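The arm that wouldn't slow down

If you have ever asked a child to lay the table and heard the crockery land, you will have some idea of the noise that stopped work at Brerholm one Saturday. The workshop teaches small robot arms to tidy up after meals, and one of them, known to everybody as Grilo, had just put a dish down as though it were driving in a tent peg.

Grilo had managed 2,903 pick-ups before that one, most of them gentle enough to watch with a cup of tea in your hand. The dish survived. The wrist joint, made by a firm called Clesinska, did not – a gear inside had lost 7 of its teeth.

What puzzled the team was that the arm had a speed limit, and a perfectly sensible one. It took them 68 hours of going back through the logs to find that the limit was dropped whenever the program restarted, and that Grilo had been restarted that very morning, just before the kettle went on.

The wrist camera's pictures had been hinting at trouble too, in their own quiet way, with the cup and the dish gone soft at the edges and the white table all smears.
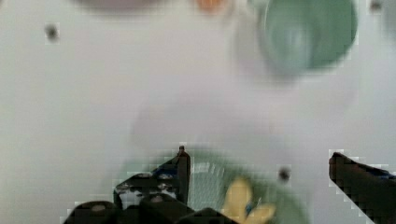
Putting it right

The cure, when it came, was rather homely. The limit now lives in the Liao control box, where a restart can't touch it, and there is a big stop button within reach of every chair. Grilo has a new wrist and must get through 1,000 slow pick-ups before anyone lets it near the good plates.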